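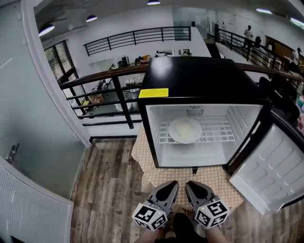
Section 4. Placing and Loading the Compact Refrigerator
These instructions apply to the compact refrigerators supplied to the Rernden and Willden buildings. The unit is intended for tabletop use and for small quantities of food. A tablecloth may remain under the unit, provided the feet stand flat on it. Plated food belongs on the wire shelf, near the center, with the door opened fully before the plate is moved.

1. Place the unit on a level table and leave 50 mm of clear space behind the cabinet.
2. Smooth the cloth under each corner. Folds may cause the cabinet to tilt.
3. Connect the power cord directly to a wall outlet.
4. Allow the unit to run for 11 hours before loading food.
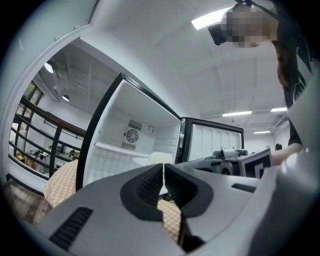 Figure 4-2. Interior with door open: fan grille and vents on the rear wall.

5. Keep plates and containers clear of the fan grille and the vents.
6. Close the door and check that the seal meets the cabinet on all sides.

CAUTION: Do not insert utensils into the grille. Disconnect the power cord before cleaning the interior.

NOTE: The shelf must not be used for heavy cookware. Replacement shelves may be requested from Beril Baysal, Building Services, Room 73.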